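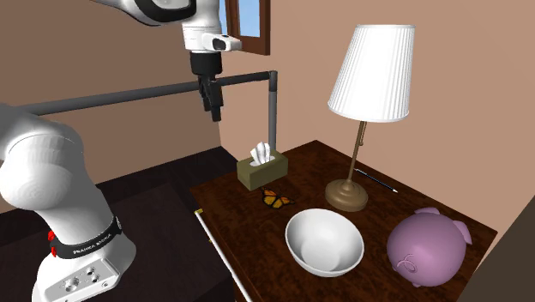
Home | Phones | Cables & Cards | Repairs | Basket | Help

Mareo Service Cable for Android Phones

A USB cable for people who intend to do something to their phone that the manufacturer would prefer they didn't. It carries data as well as power, which you'd think was the least a cable could do, but have a look in your kitchen drawer.

The Mareo is 80 cm long. Our buyers asked for two metres, the Onton workshop asked for something that wouldn't drop the connection halfway through writing a system image, and the workshop won. Both plugs are moulded in a loud orange, so you'll know at a glance when a colleague has walked off with it.

Works with fastboot and adb on Windows, Mac and Linux. Windows may still want its driver installing twice. We can't fix that with a cable.

Also sold as the Babalola kit, with a 16 GB memory card for your backup. Please make the backup. The repair desk at Plamville has seen nearly 500 phones that didn't have one, and the conversation is always the same length.

Bulk packs of 200 are available to repair shops and the very pessimistic.

Back in stock 20/04/2021. The USB-C to USB-C version follows in May.

Unlocking your bootloader wipes the phone and may end your warranty. The cable's warranty carries on regardless.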